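Section 4. Cable routing and first grip check

These steps assume the arm is bolted down, the servos have their IDs, and the Bretar control software opens without complaint. If it opens with complaints, go back to Section 3. The Bretar wizard will offer to skip the grip check and mark the arm "ready." Don't take its word for it.

4.1 Route the cables

1. Switch off the supply and pull the plug. The power light on the Zoltell board stays on for a few seconds afterward. Wait for it.

2. Run the thick black cable down the center of the arm, over the elbow joint, and in behind the wrist bracket.

3. Leave slack in the servo wire beside the joint. The Gallomia build notes say to pull it tight "for a clean look." A tight wire looks clean until the joint bends.

4. Clip the wiring near the top of the arm. One clip is enough to begin with.

5. Plug the camera lead into the top edge of the module. Push on the connector body and leave the wires alone.

6. With the power still off, move every joint by hand through its full travel. Watch the loops. If one catches on a bracket, redo step 3.

CAUTION: Printed brackets crack at the screw holes when overtightened. Stop when the screw head sits flat.

4.2 Check the grip

1. Lay a plain cloth over the bench. Dark gray works well. Shiny bench tops confuse the camera, whatever the Koppel spec sheet claims about glare.

2. Put a small open tin under the gripper and line it with tissue or scrap cloth.

3. Power up and set the grip force to 30. The default is 66, and we have never found a use for it outside of denting things.

4. Jog the arm down slowly until the fingers sit either side of the cube, then close them.

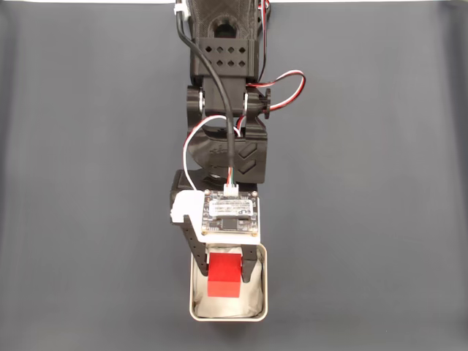
Fig. 4. Fingers closed on the red cube at the lined tin. Note the slack in the red, white, and black servo wire.

5. Read the position value for the gripper servo and write it down. Ours gave 217. Yours will differ, and a matching number proves nothing about your build.

6. Raise the arm a short way, hold, and lower it again. Repeat until you are bored, then do a few more. One good lift is luck.

NOTE: "Grip OK" on the screen means only that the servo met resistance. It will say the same thing with your thumb in there. Look at the fingers.

4.3 If the cube slips

Check that both fingers touch a flat face before you raise the force. Next check the finger screws. Recalibrating comes last, despite being the first thing the Bretar help page suggests. If you do recalibrate, repeat 4.2 from step 3 and write the new value next to the old one.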